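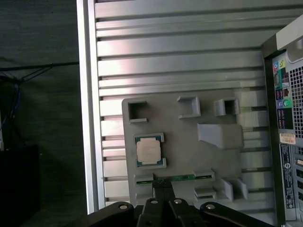
Wandstead Repair Room — Electrical and Bench Safety Inspection
Date: Sun 31 May
Inspector: Pavithra Pai
Accompanied by: Jocelyn Ignacio

1. Outlets and cords
Wall outlets secure: Pass
Cord insulation: Fail. Jisov extension cord split near the plug. Tagged and removed.
Power strips daisy-chained: Fail. Two strips joined under the north counter. Corrected on site.

2. Static control
Wrist strap continuity: Pass
Mat ground lead: Pass, but the snap is loose — replace before next use.
Humidity: 40 percent. Acceptable.

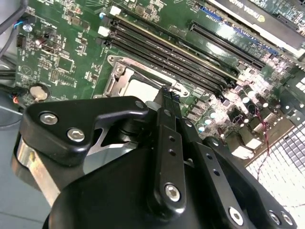 Parts bags: Open stock kept in plain plastic. Move to shielded bags.

3. Fire and exits
Extinguisher gauge: In the green. Tag last signed in February.
Exit path: Pass. Clear width 40 inches.
Emergency light: Fail. Went out after some 69 minutes on battery; our limit is 75. Order Troneo battery pack.

4. Solder area
Fume extractor: Runs. Filter gray, change it.
Iron stands: Pass
Eyewash bottle: Expired. J. Ignacio to replace.

5. Storage
Solvent cabinet: Latch sticks. Lubricate and recheck.
Battery bin: Terminals not taped on several cells. Repeat finding.

Reinspect items 1, 3 and 5 only. Send cord receipts to Yap office.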